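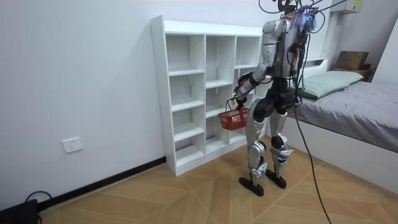

Re: Utgate storage swap, shelf heights

The tall open shelves go for 35 each, and I have 2 left. Pickup is from the Siliņa end of the building, any evening after six in October. Bring your own straps.

> Does anyone know if the Jula baskets fit the
> cubbies? Mine stick out and the door hits them.

They fit if you turn them sideways. Measure yours first, though. The older ones are wider at the rim, and I ended up giving mine away.

Unit 21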